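Do hospital parking fees pay for anything?

7 May 2023

Nevden Health put its parking up again, to $20 a day, and the notice by the lifts says the money "supports patient care". 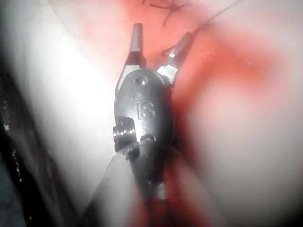

I'd like to see the sums. The lot is run by Movholm, a private outfit, and I can't find what share goes back to the hospital. I asked in writing and got a brochure. Eight dollars used to cover a whole afternoon. I'll ask again in June, and I'm not hopeful.

We use cookies to improve your visit. Accept | Manage settings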